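August, late. After 11 p.m.

Home from the field, legs like wood. Last home game of the summer and we lost it in the ninth, 6-5, to Trenent of all teams. Had them by 3 going into the eighth. Walked two, then the error at short, then that bloop nobody could get under. Ugh.

Good crowd though – over 50 cars in the gravel lot, and people parked down past the Zedley sign. Snack bar ran out of buns before the fifth. Lights on the third base side still flickering. Told them in June. Will tell them agian.

Kids from the 10-and-under team got to run the bases after, that was the best part of the night. One lost a shoe rounding second and kept going. Big cheer, bigger than anything we got.

Umpire crew was fine. Strike zone a bit wide early, same for both sides, can't complain. Did complain, a little, in the sixth.

Things for tomorrow – rake the mound, wash the catching gear (it stinks), find the good hose. Call Mavromatis about the bus to Dronulach, they want the deposit before they hold it. Pay the chalk bill. Still need a second scorekeeper for the tournament, asked at the gate, got three maybes and no yes.

Knee is sore agian from pitching BP. Ice on it now, peas really. Should quit throwing BP. Wont.
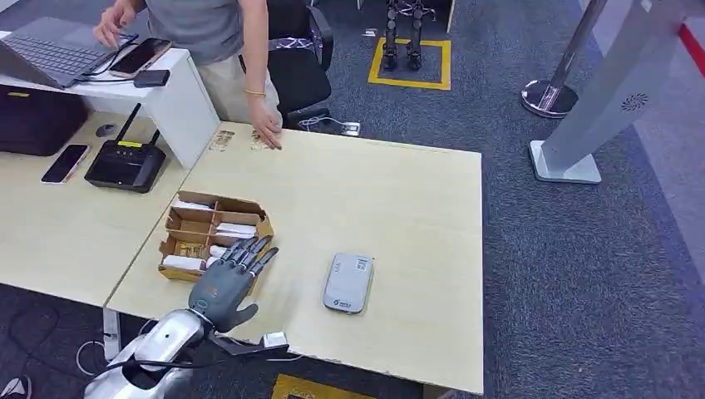 Tournament bracket is supposed to be out by noon. If we draw Trenent in the first round I want the lefty starting, and I want him rested, so no throwing for him till then. Bed now. Peas are going back in the freezer.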